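Category: Machines & How They Learn > Teaching by Showing

Teaching by Showing
Last edited in December by the Hirkville page keeper

Teaching by showing (you'll also see "learning from demonstration," "programming by demonstration," or just "demos") is a way of getting a robot to do a job by doing the job with it a bunch of times, in place of writing out every move as code. A person either grabs the arm and pushes it through the motions or drives it from a distance with some kind of controller. The robot records the whole thing, and later a program is trained on those recordings so the robot can try it alone. I've been on the demo-giving end of this for a good while now, first in Hirkville and then at a bigger shop in Clivberg, so this page leans toward what it's like to do it, and less toward the math (there are other pages for the math, and they are long).

The name

People use "demonstration" and "episode" almost as if they were the same word. They're close. A demonstration is you showing the task once, start to finish. An episode is the recording that comes out of it, with the camera video, the joint positions, the gripper opening and closing, and whatever else got logged. In Clivberg we said "run" for both and it caused no end of mix-ups when a recording got thrown out but the demo itself had been perfectly fine.

By hand

The older way is to put your hands right on the robot. The motors go into a soft mode where they hold up the arm's own weight but don't fight you, and you walk the arm through the job. The grown-up name is kinesthetic teaching. I love it for simple stuff! You feel it right away when the elbow is about to run out of room, and you can feel a connector seat, too, which is a wonderful little click that goes straight up through the wrist of the machine into your own.

The trouble is that your arms are in the way. The cameras see your sleeves, your elbows, the side of your head, and none of those will be there when the robot works alone. It's also hard with two arms at once, unless you bring a friend and the two of you are very patient with each other. And it wears you out. I did a long stretch of it on a bin-sorting job and my shoulders complained for a week.

By remote control

The other way is teleoperation, or teleop. You stay out of the workspace and move something else, and the robot copies you. That something else might be a game controller, a pair of VR handles, a glove, or a leader arm, meaning a smaller or matching arm that you hold while the real one (the follower) does what it does. Leader arms are my favorite by a mile. With the handles I always feel like I'm fishing with mittens on, but plenty of people in Clivberg swore by them and were faster than me, so take that for what it's worth.

Teleop gives you clean video and lets one person run two arms. What you lose is touch. Some rigs push back on your hand when the follower bumps into something, but a lot of them don't, and then you're judging a delicate grab by eye. There's usually a bit of delay as well. You learn to move slower than you'd like and to wait out the lag before closing on anything thin.

What gets shown

The early tasks everybody does are blocks and cups. After that, people tend to want something closer to real work, and small electrical parts come up a lot. They're light and they come in families that look alike, and anything with a wire on it is a proper headache. A rigid part stays the shape you found it. A lead wire goes wherever it feels like going, drags its neighbor along, and ends up under the part you wanted.

The usual kit job goes like this: a few bins of parts, one place to put things, and an instruction such as "one of each." We had a version of it in Hirkville that we called Dorkham, after the town one of the old parts crates was stamped with, and the name stuck to the whole family of kitting tasks. The steps are easy to say. Pick a part out of its bin, carry it over, set it down without dumping it on top of the last one, go back for the next.
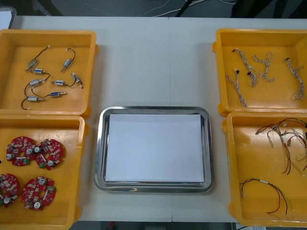
How many demonstrations does a task like this need?

It depends on how much the layout changes from one try to the next. For a single pick with the parts always in the same general area, we got useful behavior out of 40 demonstrations. The full Dorkham set, with mixed parts and the bins reshuffled, took 3000 before I stopped wincing when I watched it run, and 2409 of those were the ones kept for training after we weeded out the bad ones.

Good demos and bad demos

A good demo is boring. You go to the part, pause a hair, close, lift straight up, travel, lower, open, back away. Then you do it again, with the parts lying some other way. The same plan every time matters more than I expected when I started. If I pick up a solenoid by the body on one run and by the plunger on the next, the program sees two answers to the same question and may try something halfway between, and halfway between is thin air.

On the other hand you don't want the parts laid out the same each time, or the robot just learns a spot on the table. So: steady habits, messy bins. I give the bins a shake between runs, and every so often I turn one or swap two of them.

Mistakes are their own subject. A dropped part that you leave there and ignore is a bad demo, and we cut those. A dropped part that you calmly go back for is gold, as far as I'm concerned, because the robot is going to drop things too and it needs to have seen somebody deal with it. Some labs disagree and want only clean runs. I've worked both ways, and I'd fight for the recoveries.

Hesitation is sneakier. If you stop in midair to think, the recording has a stretch where the right move is apparently to do nothing, and I've watched a trained arm stop in just that sort of place and hang there like it forgot why it came into the room. We trim long pauses now. Better still is to decide which part you're going for before you hit record.

Wires and harnesses

Anything floppy deserves its own section. With braided harnesses I go for the stiff end, close to the connector, and lift higher than seems needed so the tail clears the rim of the bin. For tangled leads I pull a little, look, and pull again. Trying to yank one free in a single go tends to bring up the whole bird's nest. Circuit boards are easier on the brain but harder on the nerves: grab by the edge, keep the fingers off the components, and set down flat.

Setting down is where I see new people rush. They're so happy to have made the grab that they let go too early, and the part lands crooked. I tell them to lower until it touches, wait a beat, then open.

Software

Recording tools vary a lot from shop to shop. The one I used longest was Từ, an in-house program in Clivberg that did the recording, the trimming and the labels in one window. It had 2 big buttons, Keep and Toss, and I still reach for them on other people's software. Each run also got a short sentence saying what was done ("put a red board on the tray"), and those sentences matter a lot if you want the robot to follow spoken or typed requests later. Write them the way a regular person would talk. "Execute transfer of PCB unit" is no help to anyone standing there asking for the round red thing.

Limits

A robot taught this way knows about what it was shown and gets shaky beyond that. New lighting can throw it. So can a different table, or a bin of another color. Small errors also pile up, where the arm drifts slightly off the path you showed, sees a view it has never seen, and drifts some more. One fix is to let it run by itself, grab the controls when it starts to wander, and add those corrections to the pile. I find that part the most fun of the whole business, a bit like running alongside a kid on a bike.

Cost is the other limit, and mostly it's people's time. A demo takes as long as the task takes, plus the reset, and on kitting jobs the reset can easily be the longer half. If you're planning one of these, work out the reset first. In Hirkville we ended up pouring everything back and sorting it by hand over coffee, and I got to know those connectors better than I ever wanted to.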